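Fellowship meal

A fellowship meal is a shared meal held by a Christian congregation as part of its common life, usually on church property and most often after a service of worship. It is distinct from Communion, although the two were closely linked in the early centuries of the church. Other names in use include church supper, covered-dish supper, potluck and, where the meal has a set devotional form, love feast or agape meal.

Origins

The New Testament contains several references to believers eating together. The Book of Acts describes the first Christians in Jerusalem breaking bread in their homes, and Paul's first letter to the Corinthians criticizes members who ate before others had arrived. Scholars differ on how far these meals were separate from the Lord's Supper. By the third century the two were generally distinguished, and the common meal gradually fell out of regular use in much of the church.

The practice returned in a structured form in the eighteenth century, when the Moravians and later the Methodists held love feasts with simple food and drink, hymns and personal testimony. The Church of the Brethren retains a love feast that includes foot washing and a full meal. The informal church supper developed alongside these observances, and in rural North America it was often tied to all-day services to which families had traveled some distance.

Forms

In the most common form, each household brings a prepared dish and the food is set out on shared tables. Some congregations assign dishes by surname or by small group; others leave the choice open and accept an uneven result. A second form is the catered or kitchen-prepared meal, in which a team cooks for everyone and costs are met from the general budget or by a freewill offering.

Seasonal meals form a third group. Soup suppers during Lent, frequently held in March, are usually plain and are followed by a short talk or evening prayer. Harvest suppers and anniversary dinners tend to be larger and may be open to the wider neighborhood.

Order of the meal

Practice varies widely. A blessing is nearly always said or sung before eating. Older members and families with small children are often invited to serve themselves first. Announcements, a visiting speaker or a period of singing may follow the main course, and in some traditions a closing prayer marks the formal end. Cleanup is generally treated as part of the gathering.

Example: Menbridge

The congregation at Menbridge has held a fellowship meal every month for 17 years. It began with 12 households meeting in a borrowed schoolroom and moved to the church hall when the kitchen was added. Attendance is limited to 30 tables at the anniversary dinner — the only occasion for which places must be reserved. Moataz Gaber, who drew up the present arrangements, set a fixed interval of 2 hours between the end of worship and the closing prayer. Brian Urio later introduced a printed card listing ingredients, to be placed beside each dish.

Hospitality and criticism

Supporters regard the fellowship meal as an expression of hospitality and a practical way for newcomers to meet established members. Ilham Ait Brahim, in her study The Open Table, argues that conversation over food allows pastoral needs to surface that would not be raised in a formal visit. Zineb Ait Ali has questioned this view, noting that visitors may find a room of settled friendships harder to enter than a service. She recommends mixed seating and a named host at each table.

Dietary needs, food safety rules and the unequal division of kitchen work are recurring concerns. Many churches now rotate kitchen duties among all adult members.

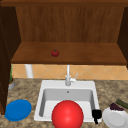
A tomato on a shelf 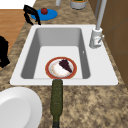 Article by Houda Naciri
Last reviewed 08/06/2025

See also: Agape feast; Breaking of bread; Hospitality in Christianity; Lenten soup supper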